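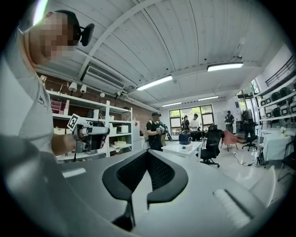

Pivley rents workrooms by the half day or by the month in the old Michiels building in Prernham. Most questions we get are about the rooms themselves, so the answers below cover storage, lighting, heating and cooling, and what you may put on the walls. The long room has a red brick wall down the left side, with tall white open shelving standing in front of it and an air conditioner mounted high up near the ceiling. The short room has the same ceiling but no brick.

How big is the long room?
It is 500 square feet. The short room is 118 square feet and works best for two people.

Can I leave things on the shelves?
Monthly renters can. Use closed boxes and put your name on the side that faces the room. Half-day renters should take everything with them, including trash.

How much weight will a shelf hold?
We don't publish a figure. Books, paper and tools in small boxes are fine on the lower shelves. Keep the upper shelves for light things, and ask us before storing paint, stone or metal stock.

Can I screw or nail into the brick?
No. The mortar is soft and doesn't take repairs well. Use the freestanding pin boards in the hallway and put them back when you leave.

Can I hang anything from the ceiling?
No. The painted planks are thin and the beams are off limits too.

What kind of lighting is there?
Fluorescent fixtures on the ceiling, all on one switch by the door. They can't be dimmed. If you need to match colors, bring a lamp of your own.

Who controls the air conditioner?
You do. The remote hangs by the light switch. Please turn the unit off when you go. It also heats, but allow 2 hours on a cold morning.

Is there parking?
The Stelgate lot across the street is open to the public and has a daily rate. Loading at our side door is limited to twenty minutes.

Is there a deposit?
Monthly renters pay $1,000, returned after the final walk-through. There is no deposit for a half day.

When can I get in?
From 7 a.m. to 10 p.m. Hours are shorter in April while the stairs are being painted.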